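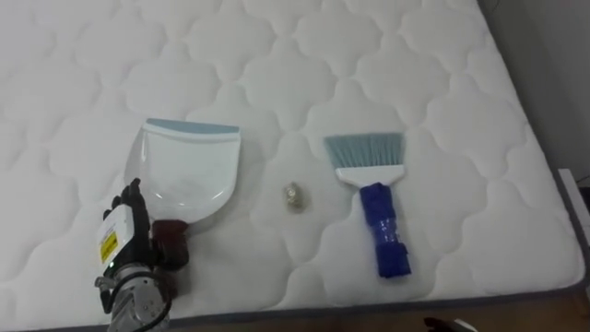 3. The Build

3.1 Why a bedroom

We built the first Prinosia setup in a spare bedroom because that was the room we had. I know most papers in this area start with a lab and a nice clean table, and I was a bit jealous of those tables by September! But a bedroom has things a table doesn't. The surface gives when you push on it, objects tip and slide, and the big furniture stays where it is whether the robot likes it or not. I wanted the chores to be ones I do myself, with things from our own closets and kitchen drawers, so the task list came out of a walk around the house with a notepad.

3.2 Getting the hands to hold on

Most of the early work went into gripping. Thin plastic handles were misery. The fingers would close, the handle would roll a little, and then the whole tool would swing around and point at the floor. We tried softer fingertips first (two evenings, lots of glue) and went back to the stock ones. What helped more was changing the tool. A fat handle is simply easier for these fingers than a skinny one, so the brush in Figure 1 has its handle bulked up with bright blue wrapping. It isn't pretty, and I'd redo it with something smoother if I were starting over, but blue also stands out well on a white mattress and that made my life easier when I was labeling clips.

Figure 1. Sweeping task on the mattress: dustpan in one hand, brush to the right, small metallic object between them.

The Eichhorn wrist mounts were the other headache. Ours came with 5 mm spacers that let the hand wobble when the arm was stretched out. I swapped them for printed ones, and the wobble went away on the right arm and got better on the left. We never did find out why the left one is worse.

3.3 Software and logging

Everything runs through Komitz, our little control program, on a desktop in the hallway. It writes one folder per attempt. We kept 300 attempts for the results in Section 4 and threw out the ones where I'd bumped a cable or forgotten to press record (more of those than I'd like). Clevuvent, the replay tool, reads the same folders, so you can step through an attempt slowly and see which finger let go first. I used that constantly, mostly late at night with a cup of tea.

Both arms share one command loop. We played with running them separately and it was a mess for anything needing two hands, so we went back.
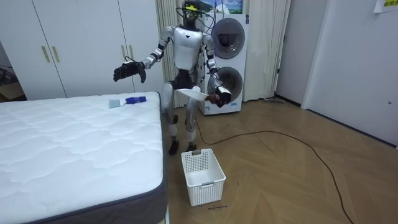 How do you decide that an attempt has failed?

We stop the clock at 12 minutes, and anything unfinished by then goes down as a failure. A dropped tool doesn't count against the robot as long as it picks the tool up again without help from us.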